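4. Before you enable both arms

Treat the safety notes in the Rondier software as a minimum. A clean log doesn't mean a clear table.

4.1 Keep your hands outside the panels. Don't trust a software stop while you reach for a cup.

4.2 Look at the gap between the grippers from the front. The collision check knows the links. Don't assume it knows your cables.

CAUTION: A looped cable can snag on straws, bag handles or the other arm.

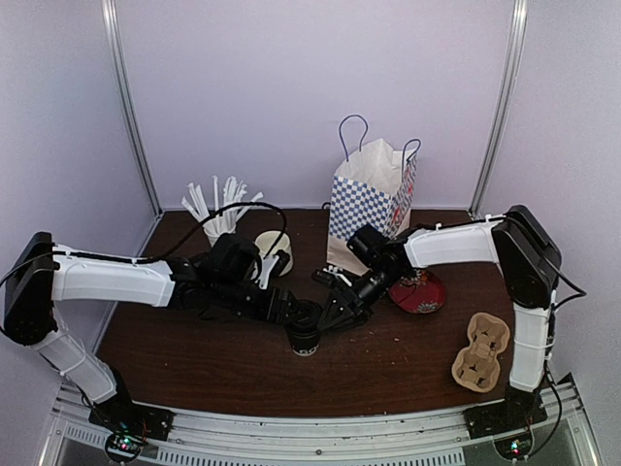

4.3 Wipe the table between runs. Crumbs like the ones in front of the center don't belong in a "reset" workspace, whatever the checklist says.

4.4 Run the first pass at low speed, with one person on the power switch and doing nothing else.

Note: Green lights on the boards are no proof of a safe setup. Send disagreements to Anoma Seneviratne.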